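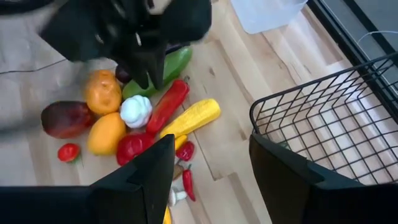
Skudard opens hand-teaching program for two-armed robots in Flarnville

FOR IMMEDIATE RELEASE

FLARNVILLE – Skudard today opened sign-ups for Losico, a program that lets people with no coding background teach a two-armed robot a chore by steering it through the job. First 17 places go to local food businesses. Training starts in July.

How it works. A person holds a pair of hand controls, the robot's arms follow. Every move gets saved, along with video from the wrists. Do the job enough times and the software starts working out its own version.

Lesson one is sorting produce off the floor. Play food on pale wood planks – garlic, corn, an eggplant, a zucchini, chili peppers, a mushroom – with a wire basket standing next to it. Two grippers, lots of shapes. Long things, round things, small things that are easy to miss.

"People always want to start with the hard stuff," said Ornella Pagano, who runs training at Skudard. "Start with the garlic. Get it in the basket. Then do it again from a diffrent angle."

Each trainee records 75 runs of a task before any of it is used for learning. Bad runs are kept but marked, so a dropped pepper still counts for something. Full task set for the first season is 500 runs per robot, shared between trainees.

There is also a slower way in. With the motors relaxed, a trainee can take hold of the arm and move it through the job by hand. Skudard suggests this for the first session, remote control after that. Most trainees in the spring tryout switched over by the end of day one.

Faustino Arriaga packs boxes at Cortés, a grocery supplier in Flarnville, and took part in the tryout.

"Left hand was fine. Right hand, I kept closing too early," Arriaga said. "By the second afternoon I quit looking at my own hands and just watched the food."

Cortés will send four more staff to the July group. Other seats are open.

The course runs 21 hours over two weeks, mornings or evenings. No experiance needed. Trainees should be comfortable standing for long stretches, breaks are built in. Closed shoes please, and no loose sleeves near the arms.

Sign-up forms at the Skudard front desk in Flarnville, 9 a.m. to 4 p.m. Press visits by arrangement – ask for Ornella Pagano.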